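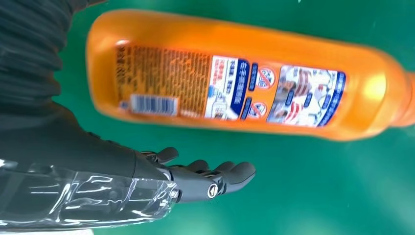 The well survey in Prurari block closed last week, and the results have been passed to the district health office at Tranameck. I am setting down my own account of it because the tables in the official report leave out much of what was learned at the doorstep. A total of 343 open wells were tested between August and the first days of this month. The block has about 3000 households, and a large share of them draw drinking water from a well at least part of the year, including many that also have a piped connection. The field staff asked each household how the well was disinfected, what product was used, and who had explained the dose. Most families could produce the container. Very few had read the back of it. A plastic bottle in a strong color like the orange one lying on its side here is easy to find on a shelf, but a back label set in small columns of dense type does very little for a person of sixty with no reading glasses. The households that dosed correctly had learned the quantity by ear, usually from the health inspector or from a neighbor who had once worked at a pumping station.

The most common error was underdosing. Families estimated the amount by the capful or the handful and made no allowance for the depth of the water, which in Prurari changes a great deal between the end of the rains and the dry months. A well that needed a modest quantity in April may hold several times as much water in November. The second error was timing. Chlorine was added in the morning and the first bucket drawn within minutes, before it had any opportunity to act. The third was storage. Bleaching powder kept in an open packet near the kitchen loses strength, and a number of the packets shown to us had been opened before the previous rainy season.

None of this is new to those who work in the field. It was, however, useful to see it written down well by well, with the name of the ward beside each entry.
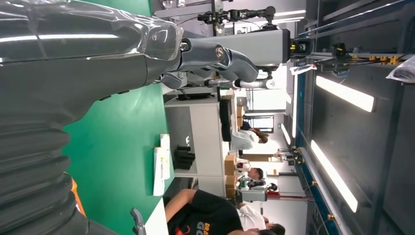

Rekha Kaimal
Public Health Officer (Water and Sanitation), Prurari Block
Posted 19 December 2022

Readers have written to ask how the volume of a well is worked out. The method used by our field staff is the ordinary one for a round well. Measure the inside diameter in meters and the depth of the standing water in meters. Multiply the diameter by itself, multiply that by the depth, and multiply the result by 0.785. The answer is in cubic meters, and one cubic meter is 1000 liters. The depth is taken with a weighted rope, lowered until the weight touches the bottom and then marked at the wet line when it is drawn up. A rope kept for this purpose should not be used for anything else.

The dose itself depends on the strength of the product, and I will not print a single figure on this page. Liquid and powder preparations differ widely. Scented or colored household cleaners must not be put into a well in any quantity. Residents of the block should telephone the primary health center and state the volume and the name printed on the packet. The inspector on duty will give the quantity and will note the call in the register.

Once the quantity is known, the procedure is as follows. The powder is mixed to a thin paste in a clean plastic bucket, water is added until the bucket is nearly full, and the mixture is left until the lime settles. Only the clear liquid is used. It is poured into a second bucket, lowered into the well, and moved up and down below the surface so that it spreads through the water. The settled lime is thrown away at a distance from the well. The water should then be left overnight where this is possible. The person doing the mixing should stand in the open air, cover the nose and mouth, and keep children away until the work is finished. Bleaching powder must never be mixed with acid or with any other cleaning product.

On the matter of results, the figures by ward belong to the district office, and I will wait for their release. I can report that the two wards along the Wemach canal gave us the greatest concern. The wells there are shallow, many have no parapet, and surface water enters after every heavy rain. Disinfection in such a well lasts a short time. The permanent remedy is a raised wall, a sound apron around the base, and a drain to carry spilled water away. An application for these works was submitted from this office in August and is under consideration.

Pai ward presented a different picture. It has older wells with good masonry, covered with netting, and the families there dose them on a fixed day each month. Aishwarya Varma, the junior health inspector for the ward, introduced the practice three years ago by tying it to the date on which the electricity bills are read. She keeps a plain notebook with a page for each lane. I have asked that the same format be tried in the canal wards after the new year, and she has agreed to spend a few mornings there with the field staff.

There remains the question of labels. In my opinion the packets supplied through the health centers should carry a separate slip in large type, in the language of the household, with a drawing of the bucket and the quantity for three common well sizes. A draft has been prepared. It was shown to a group of mothers at the immunization session in Pai, who pointed out that the drawing of the spoon did not show whether it was level or heaped. The drawing has been changed. They also asked that the telephone number of the health center be placed at the top, and it has been moved there.

Cases of acute diarrheal disease in the block are reported weekly by the health centers, and those returns continue in the usual way. Any household in which two or more persons fall ill within a few days should inform the health center on the same day and boil all drinking water until an inspector has visited. Oral rehydration salts are available at every subcenter without charge. Infants, elderly persons, and anyone who cannot keep fluids down should be taken to a doctor immediately.

Requests for a repeat test of a well may be left at the block office on any working day. Please write the house number and ward clearly, and mention whether the well is shared.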